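A norma da fruta

Quando Usha Gowda chegou à Cerska, o manual de boas práticas da bancada tinha 2 páginas e uma nódoa de café. Em outubro já ia em 80, e a nódoa fora digitalizada com o resto, de modo que aparecia em todas as cópias, no canto do capítulo sobre limpeza.

O autor das outras 78 era Ashwin Thevar, responsável pela conformidade, homem de camisa sempre passada e de uma fé no advérbio que eu nunca vi igual. Os braços não se moviam: moviam-se devidamente. As pinças não se abriam: abriam-se oportunamente. Contra a fruta, Ashwin não tinha nada, dizia, mas a fruta era irregular, e a palavra, na boca dele, soava a processo disciplinar.

Na manhã em que a coisa se complicou, Usha tinha acabado de pôr a mesa. Era assim que lhe chamávamos, pôr a mesa, apesar de o capítulo 4 exigir "configuração inicial dos objetos manipuláveis".

- Falta-te a ficha da pera - disse Ashwin.

- A pera é uma pera.

- Categoria?

Usha consultou o anexo. Havia rígidos, deformáveis e frágeis. Os rígidos podiam ser agarrados com força normal, os deformáveis com força reduzida, e os frágeis só na presença de um segundo operador. Uma pera, conforme o dia da semana, era as três coisas.

- Rígida - arriscou ela.

- Até quando?

Usha olhou para a pera com um rancor que a pera não merecia.

- Até quinta.

Ashwin escreveu "até quinta". Depois riscou, porque o campo só aceitava valores permanentes, e foi telefonar à Retetti, que nos auditava e que tinha opiniões sobre campos.

Atendeu-o Rhona Aitken. Conhecíamos a voz dela de outros telefonemas, todos longos. Rhona explicou que a norma interna da Retetti previa uma reclassificação dos alimentos a cada 60 minutos, desde que houvesse um perito em maturação. Ashwin tapou o bocal com a mão e perguntou à sala se havia um perito em maturação.

Muthu Kulkarni, que estava debaixo da secretária à procura de uma tomada, levantou o braço. Tinha tido uma avó com pomar.

Ficou nomeado.

Devo dizer que Muthu levou o cargo a sério. De hora a hora atravessava a sala, aproximava-se da mesa até à distância regulamentar, inclinava a cabeça e declarava: "Pimento, firme. Laranja, firme. Pera, pensativa." Ashwin criou a categoria dos pensativos. Ocupou-lhe a tarde e três notas de rodapé, a última das quais remetia para a primeira.

As latas, pelo contrário, não deram trabalho a ninguém. Uma lata é a felicidade do legislador. Cheguei a ver Ashwin parado diante delas, com as mãos atrás das costas, como quem visita um filho que saiu bem na vida.

O conflito sério foi com as uvas. O artigo 11 dizia que cada objeto manipulável devia ter um número. Ashwin entendia que um cacho era um objeto. Rhona, ao telefone, entendia que era um conjunto de objetos com um elemento de ligação. Usha entendia que eram horas de almoço. Foi preciso chamar Thenmozhi Nadar, que escrevera as primeiras 2 páginas e que desde então se dedicava aos motores, no piso de baixo, onde não chegava correio.

Thenmozhi subiu de bata, leu o artigo 11, leu o anexo, leu a nota que remetia para a nota. Demorou. Na parede, o contador de pegas da campanha Brustis marcava 3.698, o mesmo número da véspera.

- Quem é que está a trabalhar com os braços? - perguntou.

Explicámos-lhe que, para começar, faltava fechar a pera.

- E o que é que eu tinha escrito na página 1?

Ashwin sabia de cor, é justo reconhecer-lho. A página 1 dizia: ninguém mete as mãos com os braços ligados, e o que se estraga deita-se fora.

- E na 2?

- O número da portaria.

Thenmozhi assentiu, pediu uma caneta e assinou a folha do dia no lugar onde devia constar a categoria da pera. Ashwin observou que a assinatura não era um valor admitido. Ela respondeu que era permanente. Depois desceu, e ouvimos a porta do piso de baixo fechar-se devidamente.

Ashwin ficou um bocado a olhar para a folha. Por fim abriu o manual, foi ao índice e acrescentou o capítulo 19, "Das assinaturas de Thenmozhi", ainda sem texto. Muthu olhou para o relógio e levantou-se. Estava na hora das uvas.

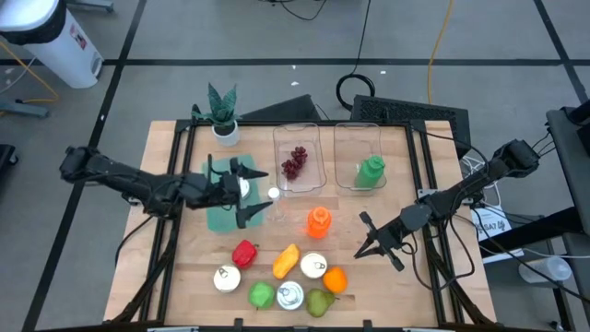 A mesa posta, segundo Usha; a configuração inicial dos objetos manipuláveis, segundo o capítulo 4.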